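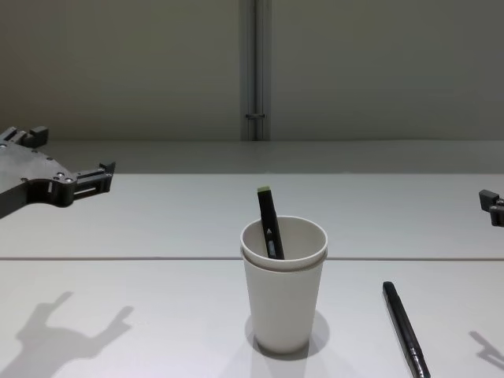 Can I use paper cups for pens every day?
Sure, as long as you double them up so they hold their shape.

Rirell Plain White Paper Cups, sleeve of 46

I bought my first sleeve for coffee and now they're all over my desk (markers, pens, paper clips, you name it!). No printing, a nice rolled rim, and they stack inside each other really well. One cup with a single marker in it can tip if you bump the table, so I drop 3 erasers in the bottom first. 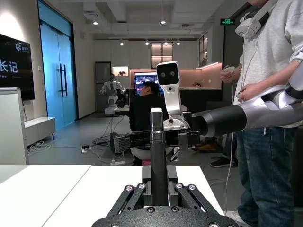
1 min read

A white table gets marker on it sooner or later, and a cup at each work spot has helped us a lot with that. Caps on, tips up! We also sell the Zultdale sleeve of 14 if you only have one desk to sort out, and the big box of 222 for schools and shared offices. Same cup in all of them.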